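Varka Broken-Line Road Marking Paint, White

Item 1849
Sold by Wysocka Road Supply, Miretthorpe
In stock in 20-liter pails. The 5-liter size has been "back soon" since April and we have stopped promising.

Varka is a white paint for lane lines, curb edges and the odd parking lot whose owner has finally had complaints. It goes down by roller, brush or walk-behind striper. It is a plain flat white. People ask if it comes in a warm white. It does not, and drivers have so far coped.

What it's for

Lane dashes and edge lines on asphalt, old or new. Curb faces and curb tops in concrete or cut stone. Stop bars, arrows, bay lines, numbers. We don't sell it for wood, and we don't sell it for the floor of your garage, although Wojciech Kołodziej at our trade counter did his own with it and will show you the photos if you let him.

Dark asphalt is the easy case. White on dark gray needs little help from anybody. Pale, sun-bleached surface is harder, and a thin coat there looks like a thin coat. Put on two. Bends need more care than straights: chalk the curve first, walk back a good distance, look at it, then chalk it again properly. A dash that points slightly the wrong way looks fine from where you're kneeling and terrible from a car.
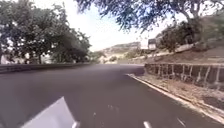
Broken lane line and white-edged concrete curb on a right-hand bend.

Getting the surface ready

Most of the calls we take about paint are calls about dirt. If the road has a gravel verge, some of the verge will be on the curb, and paint sticks to dust very well, right up until the dust leaves. Sweep, then blow, then sweep again. Stiff broom for asphalt, wire brush for concrete. Scrape off any old paint that lifts with a thumbnail. What doesn't lift can stay and be painted over.

New concrete should cure before you start. New asphalt should be left until it stops looking oily. Bartosz Bednarek, who does our site visits, would like it known that "it felt dry in the morning" is a thing he has heard before.

Using it

Stir it. Stir it more than that. The white settles at the bottom of the pail, and the first few dashes out of an unstirred one come out closer to skim milk.

Don't thin it for roller or brush. For stripers, strain it first and use the nozzle the machine's maker tells you to, even if the other one is already fitted.

Clean tools with water while the paint is wet. Once it has dried, you own a white roller.

Goes with

Gomo curb roller, narrow, with the side guard. Keeps the line on the edge and off your boots, mostly.
Gomo stencil set, 32 pieces. Arrows, numbers, letters. The S is a bit ugly.
Chalk line, 100 feet. Buy two; one will be left on a verge.

Delivery and returns

Pails go out on pallets and the driver needs somewhere flat to put them down. Unopened pails can come back for credit with the receipt. Opened pails can't, even if you only looked.

Trade accounts: ask for Bartosz. Color questions: it's white.

Page updated Thu 8 October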